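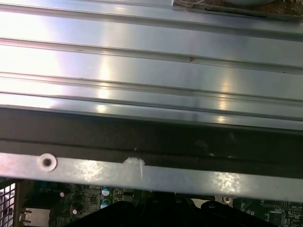 散热片反光、时间戳和一个写错坐标系的阈值

2026年3月22日，星期日
作者：Hermenegildo Manríquez

上一篇写到 Urkero 的状态机拆分，结尾说“对准阶段偶尔漂移，原因待查”。现在查完了，原因有三个，互相遮掩，所以拖得比较久。按排查的先后顺序记一下，主要给以后的自己看，也给还在用旧分支的人看。

先交代环境。任务是台式机内部的内存条插拔，机箱侧放，侧板拆掉，机械臂从上方进入，平行夹爪，腕部一个小相机，工位旁边一个固定相机。控制栈叫 Urkero，负责状态机、轨迹生成和力控接口。感知部分单独一个进程，代号 Asante，输出插槽位姿和置信度。Skorer 是离线回放和打分工具，读同一份日志，重新跑感知或规划，把结果和人工标注比较。三者之间用共享内存传图，用消息队列传其余所有东西。这个设计后面会引出第二个问题。

一、位姿在两个解之间跳

现象：进入“精对准”状态后，目标位姿沿垂直于槽的方向来回跳，幅度固定，跳变时置信度几乎不掉。滤波器对这种双峰输入没有抵抗力，均值落在两个解中间，哪个都不对。

最初怀疑手眼标定。重标了两次，残差正常，跳变照旧。又怀疑是减速机回差，把臂停死，只跑感知，跳变还在，于是机械部分可以排除。

用 Skorer 回放一段日志，逐帧看中间结果，问题在边缘检测之后就已经出现了。Asante 的粗定位用直线段做特征，先找一组近似平行的长边，再按间距和模型匹配。机箱里符合“近似平行的长边”的东西很多：内存槽、扩展槽、图形卡外壳、散热片的沟槽、各种横梁。散热片最麻烦。拉丝铝，平行的脊和槽，周期性很强，反光处脊的边界被冲掉，剩下的边缘间距随视角变化，在某些角度下剩余间距恰好落进内存槽模型的容差里。

也就是说，视野里只要有一块散热片，匹配器就有机会把它当成插槽。两槽模型只有几条平行线，信息量太低，周期结构很容易凑出一个高分解。置信度不掉也说得通：置信度是按内点比例算的，散热片的内点比例甚至更好看。

处理分三步：

1. 在匹配前算饱和掩膜。灰度接近上限的像素做一次膨胀，掩膜内的边缘直接丢弃。膨胀半径随曝光时间变化，系数写在配置里。

2. 匹配项里加入端部约束。内存槽两端有卡扣，长度有限，散热片的沟槽通常贯穿整个视野。要求至少一个端点被可靠观测，否则该候选只能作为“弱假设”，不允许驱动运动。

3. 保留前两名候选，不再只输出最优解。两者得分之比低于门限时，状态机留在原地，请求换一个观察位姿。

第三步改动最小，效果最明显。以前 Asante 的接口只有一个位姿加一个标量，下游没有办法知道“还有一个差不多好的解”。接口改成候选列表以后，Urkero 这边多写了一个分支：

if len(cands) > 1 and cands[0].score / cands[1].score < ratio_min:
 return Hold(reason="ambiguous", next_view=pick_view(cands))

pick_view 目前很笨，就是在预先给定的几个腕部姿态里挑一个，使两个候选的预测投影相距最远。没有做信息增益之类的计算，候选姿态本来就少，枚举足够。

用来调参的日志一共 3423 帧，全部来自腕部相机，其中 1895 帧的饱和面积超过了我设的上限。过半的图像都有大块过曝，我之前却一直在拿剩下那一半看效果，因为标注工具默认按清晰度排序，打开就是好看的那些。排序规则已经改成按时间。

曝光也顺手改了。自动曝光在接近过程中会随视野内容变化：金属占比大时压暗，转到电路板上又抬起来，边缘检测的阈值跟着失效。现在进入精对准前先做一次短暂测光，只对目标区域取样，之后锁定。目标区域由固定相机给出的粗位姿投影得到。散热片那一侧过曝就让它过曝，反正掩膜会处理。槽所在的区域偏暗，本身又是黑色，宁可整体亮一点。

试过双曝光合成，放弃了。机械臂在移动，两帧之间需要配准，配准又依赖位姿，绕了一圈回到原处。静止观察时可以用，但静止观察时单帧也够用。

也有人建议加偏振片。光学上合理，只是腕部没有地方再装东西，线缆走向已经很紧，夹爪伸进机箱时余量不大。先用软件顶着。

二、时间戳差一帧多

掩膜和候选列表上线以后，双峰跳变基本消失，留下一个和速度相关的偏差：接近速度越快，偏差越大，方向总是落后。典型的延迟没有补偿好。

但是延迟补偿代码是有的，而且有单元测试。感知输出带图像时间戳，Urkero 按时间戳去关节历史缓冲里插值，得到拍摄时刻的腕部位姿，再变换到基座系。逻辑没有错，错的是时间戳的含义。

图像走共享内存，元数据走消息队列。共享内存的写入方在拷贝完成后打时间戳，消息队列里带的也是这个值。换句话说，它记录的是“图像可用的时刻”，下游把它当成“曝光中点”。两者相差曝光时间的一半，加传输，加解码，加拷贝。实测 34 毫秒，在这个工位上很稳定，所以肉眼看曲线只觉得“有点慢”，不会觉得“有问题”。

测量方法很土。让腕部做正弦小幅摆动，对着静止的棋盘格，同时记录关节角和图像里的角点，做互相关，取峰值位置再做抛物线插值。换几个频率重复，如果得到的延迟不随频率变化，就可以认为是纯延迟。我这里不随频率变化。

修法有两种。一种是在驱动里取硬件时间戳，再做主机时钟映射；另一种是直接减一个常数。我两种都做了，常数作为回退。硬件时间戳的问题是相机时钟会漂，映射需要持续估计，重启之后前几秒的估计不可信，那几秒里用常数。

代码里顺便把字段改了名。原来叫 stamp，现在拆成 t_exposure_mid 和 t_available。改名引起的编译错误比预想的多，每一处都值得看一眼，其中有两处本来就用反了：一处在日志写入，一处在 Skorer 的回放时钟。后者的后果是离线回放一直比在线结果好看一些，因为回放时的延迟恰好被抵消掉。所以旧的 Skorer 报告和新报告不能直接比较，旧报告需要用新版本重跑。

重跑的命令没有变，加 --legacy-stamp 即可读取老日志，工具会按记录里的曝光值做换算。没有记录曝光值的更老的日志，会直接拒绝。我考虑过给一个默认值，后来觉得报错比较安全。

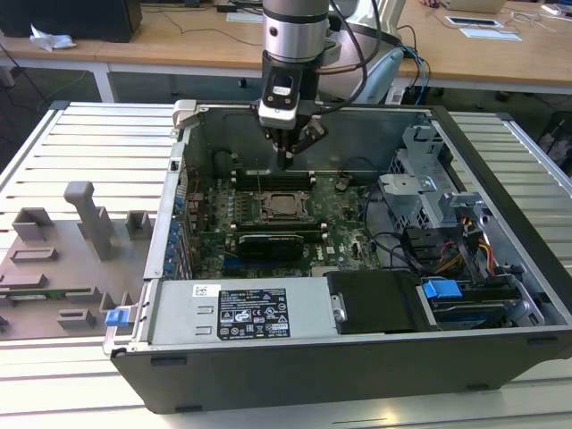
三、力阈值用错坐标系

前两个问题修掉以后，对准阶段没什么可抱怨的了，下插阶段开始出现提前退出。状态机报告 contact_lateral，意思是侧向力超限，应当抬起重试。日志里看，夹爪刚下到槽口附近，槽都没有碰到，就判了侧向接触。

力的来源是关节力矩估计，没有单独的腕部力传感器。估计值在基座系给出，判断侧向力的代码却默认输入在工具系。夹爪竖直朝下、绕竖直轴没有额外转角的时候，两者只差符号，取绝对值以后看不出来。这台机箱摆在台面上的方向和治具之间有一个小角度，腕部要跟着转，另外为了避开线缆，规划器有时会选一个略带倾斜的姿态。角度一大，重力补偿的残差就从竖直分量漏到“侧向”里去了。

这个错误在代码里存在了很长时间。以前测试都用标准姿态，永远测不到。修复只有一行变换，测试写了一大堆：随机姿态、已知外力，变换过去再变换回来，比较分量。现在所有力相关的类型都带坐标系标签，不同标签相减无法通过编译。运行时开销可以忽略，写代码时多打几个字。

类型大概是这样：

Wrench<Base> w_b = estimator.external();
Wrench<Tool> w_t = transform(T_tool_base, w_b);
if (w_t.lateral() > cfg.insert.lateral_max) ...

还有一个相关的小问题。力矩估计在低速时受静摩擦影响，方向反转的瞬间会有尖峰。之前用滑动平均压下去，代价是真实接触也被推迟。现在改成在速度过零附近放宽阈值，离开过零区再收紧。这样做有风险：如果接触恰好发生在过零时刻，会晚一点发现。下插过程速度是单向的，理论上不会过零，只有搜索阶段会。搜索阶段的行程很小，速度也低，可以接受。

四、搜索策略

说到搜索。槽口定位再准也会有残余误差，下插之前要做一小段接触搜索。之前用螺旋线，现在改成沿槽方向的往复加上小幅横移。理由很简单，槽是长条形的，误差在两个方向上的容限完全不同。沿槽方向有防呆缺口，偏一点就卡在上面；横向由槽壁约束，倒角能吃掉一部分误差。螺旋线在两个方向上平均用力，浪费时间，而且容易把已经落进横向位置的模块又蹭出来。

搜索时竖直方向保持恒定的轻压，横向走位置控制，刚度调低。检测“落入”用竖直位移的阶跃，力信号只做辅助。位移的信噪比比力好得多，这一点早该想到。

往复的幅度写死在配置里。本来想根据感知给出的协方差自动设置，但 Asante 的协方差目前偏乐观，和实际误差对不上，用了反而更差。协方差标定列入待办，排在线缆检测后面。

五、碰撞模型

机箱内部的几何很杂：硬盘架、电源、散热片护罩、线束。刚性部分好办，固定相机的点云加上一个手工建的粗模型，误差都往外膨胀。线束不好办。现在的做法是在线束可能出现的区域放一个禁入体，规划时绕开，保守得近乎粗暴，可达空间因此少了一块。有些姿态明明可以过，规划器报无解。

Nurnora 那边的同行提过把线束当作可变形障碍，允许轻触，用代价代替硬约束。我写了一版，代价权重很难调，偏小就直接穿过去，偏大又等同于硬约束。暂时放在分支里，没有合并。

腕部自身的线缆也要算进去。臂往下伸，线在腕部外侧绕一个圈，转动时圈的形状会变。模型里用一串胶囊体近似，半径取得偏大。没有它的时候，规划器会给出一些看着很优雅、执行起来要挂线的路径。

六、工具侧的几处改动

Skorer 增加了按失败原因分组。以前只有成功或失败，现在每次失败都必须带一个枚举值，没有带的记作 unknown，并且在报告最上面单独列出。第一次跑出来 unknown 占了最大的一组，逐个补分支花了一整个下午。

日志格式加了版本号和配置哈希。哈希覆盖感知、规划和力控三份配置，任何一份改动都会变。回放时如果哈希不一致，会提示差异字段，仍然允许继续。

标注界面把饱和掩膜叠加显示，标的人可以直接看到算法丢弃了哪里。之前有几组标注把反光的边界当作槽边，叠加之后重新标了一遍。

可视化里，候选列表按排名画不同的线型，第一名实线，第二名虚线，再往后不画。画太多没法看。

七、遗留

换观察位姿的次数没有上限。两个候选一直分不开时会在几个姿态之间循环。准备加计数，超过之后退回粗定位，由固定相机重新给初值。

锁定曝光之后如果环境光变化，没有重新测光的机制。工位靠近窗户时能看出影响，阴天和晴天的掩膜面积差别明显。打算监测目标区域的平均灰度，偏离锁定时的值过多就重新进入测光，前提是臂处于静止。

时钟映射在长时间运行后的表现还没有数据。

合并请求已经提了，分三个：候选列表接口、时间戳拆分、带标签的力类型。三者互相独立，可以单独回退。时间戳那个会破坏旧日志的读取，升级前先看一下第二节末尾的说明。用旧分支的，至少把力变换那一行摘过去。

分享 6　评论 18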